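Stain resistance of kitchen benchtop materials

Student project report
Nabila Nasution
Household Materials, second semester

Background

My parents replaced their kitchen benchtop two years ago and argued over the choice for months. My mother wanted marble. My father had heard that marble stains if you look at it the wrong way. They ended up with laminate, and neither of them is happy with it. I chose this topic to find out how much difference there is between common benchtop materials when ordinary food and drink is left on them.

Marble is mostly calcite, a form of calcium carbonate. It reacts with acids, including the weak ones in lemon juice, vinegar and wine. The reaction eats away a thin layer of the polish and leaves a dull mark, called an etch. An etch is different from a stain. A stain is colour that has soaked into the pores of the stone. A sealer slows down staining but does very little about etching, and several people I spoke to while planning this project didn't know that, including one who sells benchtops.

Granite is harder and made mostly of minerals that weak acids do not attack. Laminate is paper and resin pressed onto a board. Its surface is not porous, but the joins and edges can let water in.

Aim

To compare how honed marble, polished marble, granite and laminate respond to four common kitchen liquids, and to see whether a sealer changes the result.

Materials

The stone samples were offcuts from Bunen, a stone yard near campus, which let me pick through the scrap bin. The laminate came from a sample pack. I used two sealers, sold as Gaster and Oei. Gaster is water based and Oei is solvent based. The liquids were lemon juice, red wine, black coffee and canola oil. All tiles were cut to the same size, washed with pH-neutral soap and left to dry overnight before sealing.

Method

Each sealer was wiped on with a cotton cloth and left for the time given on the tin, and the extra was buffed off. The tiles then cured for a week on a shelf in the workshop. One set was left with no sealer.

I put 2 mL of each liquid on a marked spot on every tile and covered it with a watch glass so it wouldn't dry out. After 40 minutes I blotted the spots, washed the tiles with warm water and soap, and dried them with paper towel. I repeated the whole thing on clean tiles with the liquids left overnight.

Marks were scored from 0 (nothing visible) to 5 (obvious from across the room). To judge etching I tilted each tile under a desk lamp, as a dull spot is hard to see straight on. My lab partner scored the tiles separately without knowing which sealer was on which, and we averaged the scores.
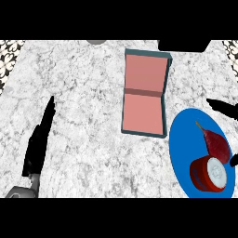 Results

Lemon juice etched every marble tile, sealed or not. On polished marble the mark was plain after the short test. On honed marble it was harder to pick, because the surface is dull to begin with, but it could be felt with a fingernail after the overnight test.

Red wine left both kinds of mark. Unsealed honed marble was the worst, with a purple-grey ring that washing did not shift. Both sealers lowered the colour score a good deal and left the etching score almost the same.

Coffee marked unsealed marble lightly in the short test and heavily overnight. Oil left a dark patch on unsealed marble and a faint one on unsealed granite, which I had not expected. The granite patch faded over the following days. Sealed granite and laminate scored 0 for everything in the short test. Laminate picked up a very slight coffee tint overnight that came off with baking soda paste.

Oei did a little better than Gaster against oil. For the other liquids I could not separate them.

Cost

I priced a small straight benchtop with Bukida, a local kitchen fitter. The marble came in $440 dearer than the granite before sealing. A tin of either sealer would do the bench several times over, so it adds little.

Problems with the method

The offcuts came from different slabs, so some of the variation may be in the stone itself. The scoring was by eye. A gloss meter would have been better for the etching, but the department's was out for repair until August. I also spilled wine on one granite tile before sealing and had to cut another.

Further work

I would like to test engineered stone substitutes, and to see how long each sealer lasts with daily wiping. One of the marble tiles is now in my parents' kitchen beside the kettle, and I will score it again at the end of the year.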